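Skundham Wrist Camera Kit: review after one semester with a student robotics club
30 May 2021

Our club bought the Skundham kit in January to replace a webcam taped to a tripod. The students are in grades 9 through 12 and meet after school. This year's project is pick and place with soft household items, because last year's group did wooden blocks and wanted something harder. I'm the adult in the room and I also do the ordering, so this review covers both sides.

What you get

The kit has the camera, a clamp for the arm, a coiled cable, a bag of screws and a printed card with a link to the software. There is no paper manual. The PDF is 13 pages and most of it is useful. We paid $1,213 with the school discount. The Calalis kit we looked at first was $1,882 and came with a carrying case and a calibration board, neither of which we needed.

Mounting

Two students had it on the arm in one meeting. The clamp holds well. The screws are small and soft, and we stripped one of them before switching to a better driver. Skundham mailed a replacement bag at no charge, but it took 2 weeks.

The cable is the weak point. It is long enough, but the connector sticks out farther than it should, and on low reaches you have to watch where the coil hangs. The students ended up writing a joint limit into their code to keep the arm away from the worst positions.

Picture quality

Good for the price. Color is close to real and the fingertips stay sharp, which is what we care about. Bright light on a pale tabletop can wash out a little, and there is no way to lock exposure in the basic software. You have to install the advanced package for that.

Clear and frosted plastic is the hardest thing we ask the gripper to pick up, and the camera handles it better than I expected. With a printed pouch, the students can see how much of the edge is between the fingers and can read the pattern well enough to tell which way the pouch is turned.

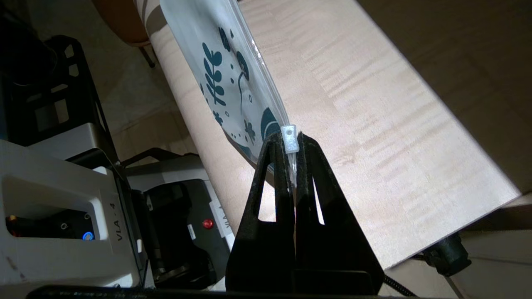 Software

The basic viewer opened on all of our school laptops without admin rights. That alone saved me a week of emails. Recording is one click, and files are named by date and time.

The advanced package, called Anozie, is rougher. It crashed when two cameras were plugged in, and the settings reset each time it closed. An update in the spring fixed the crash. The settings still reset.

Classroom use

Ninth graders could run the viewer after a short demonstration. Labeling clips took longer to teach than anything to do with the hardware. We kept a shared spreadsheet for that and it worked fine.

The lens cover is a loose rubber cap and will get lost. Ours did. A Wuson cap from the camera store fits.

Would I buy it again

Yes, for a club that already has an arm and a gripper. If you are starting from nothing, spend the money on the arm first and use a webcam for a year. I'd like a shorter connector, better screws and settings that save. Four stars out of five.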